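Setting Up and Marking a Dark Work Mat for Layout and Cutting

Cutimlow Bench Notes, revised 25 Sep 2025

A mat that moves, curls or sits out of square will spoil a long cut even when the blade and the rule are both good. The procedure covers fitting a dark mat to a light benchtop, squaring it, and putting a working grid on it. It applies to solid vinyl and rubber-faced mats. It does not apply to glass.

Materials

Mat, at least 40 mm longer than the longest workpiece on each side
Steel rule, 1000 mm
Framing square
White pencil, wax-free (the Jadden soft grade erases cleanly)
Isopropyl alcohol and a lint-free cloth
Removable double-sided tape, low tack

Step 1. Flatten the mat

Unroll the mat face down and leave it overnight at room temperature. Do not use a heat gun. Local heating stretches the face layer and leaves a blister that never lies flat again. Rolled stock from Pridthorpe usually needs a second night. If a corner still lifts, roll it gently the other way and weight it with a flat board.

Step 2. Clean both surfaces

Wipe the benchtop and the back of the mat with alcohol. Let both dry fully. Most new mats carry a release agent from the mold, and tape will not hold on it. Wipe the face too, or the pencil will skip.

Step 3. Position and square

Set the front edge of the mat parallel to the front edge of the bench. Measure at both ends with the rule – not by eye, as a dark mat on a white top looks straight long before it is. Adjust until the two readings agree. Check one front corner with the framing square. If the mat itself is out of square, trust the front edge and ignore the sides.

Step 4. Fix the mat

Lift one half at a time and lay two strips of tape parallel to the short sides. Press down from the center outward. Keep the tape clear of the outer margin so that a corner can be lifted for cleaning.

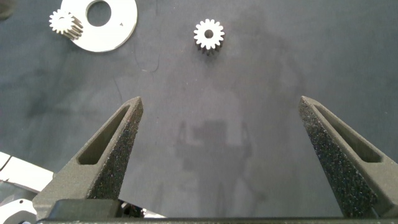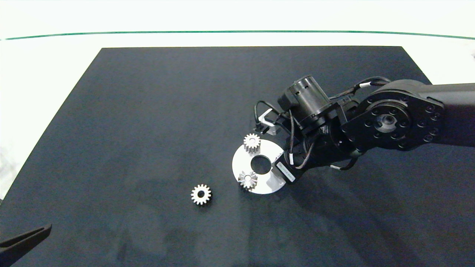

Dark surface, before any grid lines.

Isaksson disagrees with Step 4 and would leave tape off altogether: a heavy mat on a clean top stays put by its own weight, and tape residue is harder to remove than a mat is to realign. The objection is fair for mats over 3 mm thick. Thinner mats creep under a drawn blade and should be taped.

Step 5. Draw the baseline

Mark the baseline parallel to the front edge, set back far enough that the hand holding the rule rests fully on the mat. Draw it in one pass with light pressure. All other lines are taken from this one. Do not measure from the last line drawn, or small errors will add up across the grid.

Step 6. Draw the grid

Mark off 40 mm spacings along the baseline with the rule left in place. Repeat along the far edge. Join the marks, then check both diagonals of the finished grid. Equal diagonals mean the grid is square. On a difference of 2 mm or more, erase and start again from the baseline.

Step 7. Light the surface

A dark face hides pencil under flat overhead light. Place a lamp low and to the side opposite the cutting hand. Move it until the lines read clearly and the rule throws no shadow on the cutting edge.

Maintenance

Brush off debris before each session. Redraw lines when they fade, always starting with the baseline. Cutimlow part 1338 is the replacement tape. Store spare mats flat, face to face, out of direct sun.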